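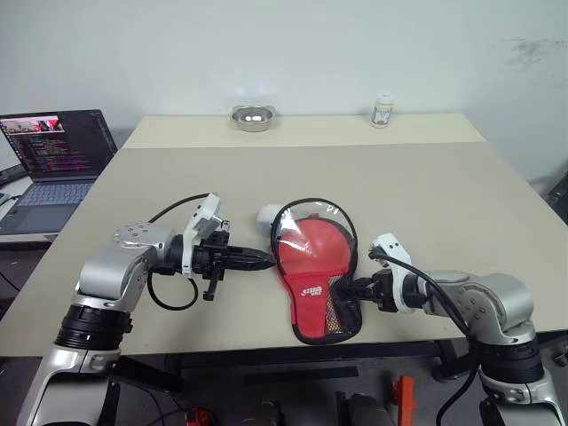
两张桌子拼着用，中间那条缝怎么处理？顺便问球拍套

提问人：靠墙的长桌

家里书房有两张米色桌面的桌子，前后拼在一起，窄的一张靠墙，宽的一张在外面，平时放东西、写字、偶尔在上面收拾球具。买的时候是两次买的，窄的是 Fuvberg，宽的是 Brultberg，颜色基本能对上，高度说明书上写的一样，拼起来以后中间有一条横缝。

缝本身不宽，但有几个麻烦：

一是乒乓球容易停在缝上，或者顺着缝滚到一头掉下去。我习惯打完球回来把拍子和球都放桌上，擦完再装套，球经常滚走。

二是缝里会积灰和橡皮屑，用抹布擦只会把灰压进去。

三是外面那张桌子用久了会往外挪，过一阵子缝就变宽，要推回去。

另外想问一下拍套的事。我用的是红双喜的套，红黑两色，一面上半截是透明塑料，能看见里面的红胶皮，下半截是红色的，拉链是黑的。这种套把拍子长期装在里面，对胶皮有没有影响？球要不要一起塞进去？我现在是把球放在外面，怕压出印子。透明的那块塑料贴着胶皮，时间长了会不会粘住？

还有一个小问题，靠墙那面白墙右上方有一块发灰的印子，不知道是蹭的还是潮的。要不要把桌子挪开处理，还是先不管？

预算不高，不想换桌子，也不想在桌面上打孔。租的房子，墙也不方便大动。

补充：有人问桌腿，两张都是四条金属腿，腿底带可调的脚垫。地是瓷砖，不太平。

三毛七

桌子的问题我处理过，工位上也是前后两张拼的，分开说。

先调高度。说明书上写一样高，放到瓷砖地上不一定一样。拿一把长一点的钢尺横跨在缝上，看两边有没有透光，沿着缝从左到右多试几个位置。哪边低就把那边的脚垫往外拧。注意每次只拧一点，拧完压一压四个角，有一个角翘起来就要往回调。高度差消掉以后，球停在缝上的情况会少很多，很多时候挡住球的是那一点台阶。

再固定。不打孔的话有两个办法：

用扎带把相邻的桌腿绑在一起。前桌的后腿和后桌的前腿如果位置对得上，这是最省事的，一条腿上下各绑一根。腿对不上就绑横梁，横梁也对不上就用第二个办法。

在桌面底下贴连接片。有一种带强力胶的金属片，横跨两张桌子，从底下粘住。贴之前把桌底用酒精擦干净，晾干再贴，贴完当天不要推桌子。我用的是 Drenari 的，一包 12 片，拼一条缝用不完。缺点是以后要拆比较费劲，得用吹风机慢慢加热，再用塑料卡片刮。如果你经常要把桌子分开，还是用扎带。

桌子往外挪，除了没连在一起，也和瓷砖滑有关系。脚垫下面加一层薄的防滑垫，外面那张的四条腿都要加，加完要重新量一遍高度，因为垫子有厚度。里面那张靠墙，可以不加。

最后是缝。固定好以后剩下的缝可以填，不要用玻璃胶，干了以后很难清，桌面边上也容易留一圈印。用 T 形的软胶条，竖的那一截插进缝里，横的那一截盖在上面。买之前量一下缝宽，竖截要比缝稍微厚一点点才夹得住。胶条颜色找米色或者半透明的，脏了可以整条抽出来洗。我的换过一次，原因是买的第一条太硬，横截两边翘起来，写字硌手。选软的。

清缝里的灰，先把外面的桌子拉开，用吸尘器扁嘴吸一遍，再拿湿布擦两张桌子的侧边，等干了再合上。隔着缝用牙签挑也行，就是慢。

球滚走的事，找个有边的东西装就行了。我桌上一直放一个不锈钢的浅盆，两边带小耳朵的那种，原来是厨房里的，球、橡皮、钥匙都往里扔。放在靠墙那张桌子上，不占写字的地方。

反手拧不动

桌子我不懂，说拍套。

胶皮长期放在套里没有问题，套本来就是干这个的，主要是防灰和防晒。需要注意的有下面这些。

打完球不要马上装进去。胶皮上有汗和灰，先用微湿的海绵擦一遍，从拍柄往拍头一个方向擦，等表面干了再装。桌上晾十来分钟一般够了，潮湿的季节多晾一会儿。

塑料窗贴胶皮会不会粘，看胶皮和看天气。夏天放车里、放窗台，是有可能粘上的，揭下来会有一片发雾的痕迹。平时放室内很少见。要保险就贴一张护胶膜再装套，两面都贴。膜买粘性的或者不粘的都可以，不粘的容易放歪，粘性的用脏了要换。揭膜的时候慢一点，从靠拍柄的那边开始揭，不要从边上硬扯，有的胶皮边缘会跟着翘。

球不要和拍子塞在同一层。套里空间小，拉链一拉球就顶着胶皮，海绵会被压出坑，软的海绵尤其明显，轻的过一夜能回来，重的回不来。有的套外面另有一个装球的小袋，有就放那里，没有就放外面，你现在的做法是对的。

拉拉链的时候按住拍柄那头，让拍子贴到底，再拉一圈。拍头没放正，拉链容易咬到护边条。护边条起毛了就换一条，不贵。

存放的时候平放，上面不要压书。竖着插在书架里也行，不要夹太紧。

还有底板。潮湿的地方放久了底板会变重，手感发闷。套里放一小包干燥剂，放在拍柄那一侧，不要贴着胶皮。干燥剂半年左右换一次，我是换季的时候换。南方八月份换勤一点。

拍套本身脏了，用湿布擦外面就行，不要整个泡水，里面的衬垫不容易干。透明那块不要用酒精，容易发白。

Bhatia 五金店老用户

前面说得差不多了，补一下墙。

先分清是蹭脏还是受潮。用手背贴一下，再贴旁边干净的地方，发凉发软就可能是潮。拿铅笔沿着印子的边轻轻画几个点，过两个星期再看。印子超出铅笔点，就是还在扩大，这种不要自己刷，找房东，先查隔壁有没有水管。

没变化就多半是蹭的。先用干的白橡皮擦，擦不掉再用拧干的纳米海绵，轻轻擦，别在一个地方来回磨，墙漆会发亮，比印子还明显。先找个看不见的角落试。

桌子不用全挪开，印子在高处，站着能够到就行。不过靠墙那张可以往外让 2 厘米，墙根能透气，桌边也不会一直蹭墙。让出来以后笔会从后面掉下去，可以在桌边后沿贴一条泡棉挡一下。

扎带那个办法我也在用，记得把多出来的尾巴剪平，不然会刮裤子。

靠墙的长桌

谢谢几位。昨晚用钢尺试了，左边确实透光，外面那张低一点，脚垫拧上来以后手摸过去没有台阶了。桌腿的位置能对上，先用扎带绑，连接片暂时不买。胶条准备量好再下单，缝左右两头宽度不完全一样，按窄的那头买还是按宽的那头买？

墙上的点已经画了。护胶膜买了粘性的。

三毛七

先把两头调成一样宽再绑扎带，绑好再量。实在调不齐就按宽的那头买，选软的，窄的那头能压进去。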